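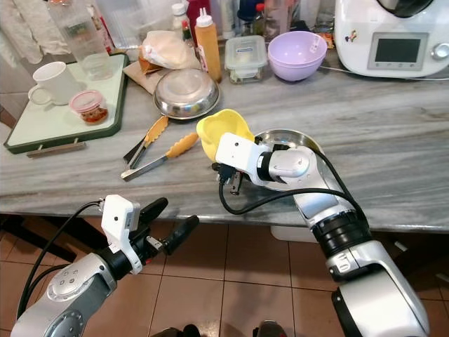 Gosling Evening Post, Sat 21 July

Town astrologers split over new compatibility chart

The Gosling Astrology Circle has a new compatibility chart, and by the end of its first evening on the wall two couples had gone home in separate cars.

The chart, which replaces a laminated one that had hung in the Dostano Tea Rooms for as long as most members can remember, was drawn up over the winter by Lacey Catterall. It grades every pairing of the twelve signs on a scale from "easy" to "see me afterward." The old chart used hearts. Members liked the hearts.

"Everybody got at least one heart on the old one," said Catterall, a Capricorn. "Scorpio and Leo got a heart. I have been to dinner with Scorpio and Leo. I have been to dinner with them on their anniversary."

Her main change is that the chart no longer goes by Sun signs alone. Anyone wanting a reading is now asked for the time and place of birth, so that the Moon and Venus can be worked in. This has pleased the stricter members and slowed down the Thursday drop-in, where visitors used to be told about their love lives in the time it took to butter a scone. Several have had to telephone their mothers. One mother is understood to have given a time of birth, an account of the weather and a list of the relatives who failed to visit.

The trouble started with Gemini and Cancer. On the old chart the pair were down as "neighbors who get along," on the grounds that the signs sit side by side in the zodiac. Catterall has moved them to the lower end, with a note saying that one partner wishes to talk about it and the other wishes to have already been understood. There are a good many Gemini and Cancer households in the Circle, and they took this badly, the Geminis out loud.

Jade Clegg, who has led the beginners' class at the tea rooms since last November, is the chart's chief critic. She is a Gemini and is married to a Cancer, and says neither fact has anything to do with it.

"My objection is technical," Clegg said. "Air and water can work perfectly well together. You get a nice mist." She went on to say that adjacent signs share more than people think, that birthdays near the change of sign often mean Mercury or Venus is sitting next door, and that her husband had agreed with her on all of this when she explained it to him on the drive home, or at any rate had been very quiet.

Clegg has brought out a chart of her own, handwritten on the back of a roll of wallpaper, and hung it on the opposite wall. It is more generous. Only 3 pairings are marked as difficult, and each of those comes with advice. Aries and Capricorn are told to take turns being in charge. Virgo and Sagittarius are told to pack separately. Taurus and Aquarius are told to agree in advance what the furniture is for.

Customers who sit at the window table can see both charts at once, and staff at the Dostano say that table has been taken since opening every day this week. A man who had come in for soup was told from one side that he and his wife were a natural match and from the other that they should avoid joint purchases. He asked whether there was any bread.

Catterall doesn't think much of the wallpaper. A chart that tells people what they want to hear, she says, is a greeting card. She has offered to sit down with Clegg and go through the disputed pairings one by one, birth charts in hand, but the two have not managed to settle on an evening. Clegg wanted the new Moon, as a good time for fresh starts. Catterall felt the new Moon was too soon and would rather wait until Saturn had calmed down. Saturn takes its time over these things.

The Circle has 277 names on its mailing list, though a fair number are understood to have signed up for the raffle. A short note went out to all of them this week asking that disagreements about the charts be kept civil and that nobody write on either one. The request came after someone added a heart in red pen beside Scorpio and Leo. Catterall has not accused anyone, but has remarked that it was a very Leo sort of heart.

There has been some interest from farther away. Soveo, a small publisher of wall calendars, has been in touch to ask whether it might print a compatibility page in its next edition, and did not seem to know there were two versions. Both women wrote back on the same day. The company has since asked for samples of each and is said to be leaning toward a page on the phases of the Moon.

The Dusitz Astrology Group, which meets across the river and has always regarded Gosling as a bit excitable, has let it be known that it doesn't use a compatibility chart at all. Members there prefer to look at each couple's full birth charts side by side, a process that takes most of an afternoon and has been known to outlast the couple.

Regulars at the tea rooms have mostly found their own way through. Those who do well on Catterall's chart say it is about time somebody brought in some rigor. Those who do badly say you can't reduce love to a grid, and then go and look themselves up on the wallpaper. Pisces, who come out well on both, have been keeping their heads down.

Newer members seem less troubled. One of Clegg's beginners, a Libra, said she could see the strengths of each chart and would be sorry to have to choose. She was asked to choose. She said she would think about it, and was still thinking about it when the tea rooms closed.

Another in the class had hoped to find out whether to accept a second date with an Aquarius. Catterall's chart advised caution, Clegg's advised a long walk somewhere interesting. She went on the walk and was cautious. They are seeing each other again next week, and both sides have asked that it be counted as theirs.

Few expect either chart to come down soon. The tea rooms have given both until the end of the summer, when the walls are due to be painted, and the owner has asked that no one consult the heavens about the color. A suggestion that the old laminated chart be brought back in the meantime was well received until it was found that the thing had been cut up for place mats. The Taurus row is said to have survived nearly whole.

An open evening will be held at the Dostano Tea Rooms next Thursday at 8, when Catterall and Clegg will each give a short talk on what makes a good match. The talks had been advertised as a debate, but both speakers asked for the word to be taken off the poster. Visitors should bring their time of birth if they have it. Couples are welcome, and can be seated apart on request.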